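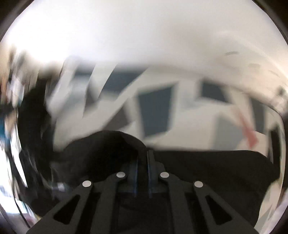 A black hand-held gripper over a patterned surface.

Small studios should put their prices on their websites. I have run a two-person portrait business in Rivside for long enough to have tried it both ways, and I am not going back to "contact us for a quote."

The usual argument against it is that a number scares people off. It does. When we posted our family session at $245, inquiries dropped by almost half before December. Bookings stayed where they were. The people who left had been expecting to pay some $20, or wanted a full day of work and 200 edited files for the cost of lunch. I used to spend my evenings writing polite emails to them.

Billatura, the directory most of us around town are listed on, still tells its members to hide rates until the first phone call. Its reasoning is that you can sell yourself better by voice. Maybe some people can. I take pictures for a living and I am a poor salesman, and I suspect plenty of others in this trade are too.

There is also the matter of fairness. Without a printed price, it is easy to charge the nervous couple $600 and the confident one a good deal less – same hour, same room, same prints. I have seen it done and, in my first year, I did it.

The better objection is that jobs differ. A wedding at the Guérin barn takes longer to light than one at the courthouse. Fine. Post a starting price and say what moves it up. Plumbers manage this, and so does the frame shop Janeo, which has a chart taped to its front door.

Our page needs updating again this fall, as paper costs have gone up. The new numbers will go where the old ones were, above the phone number.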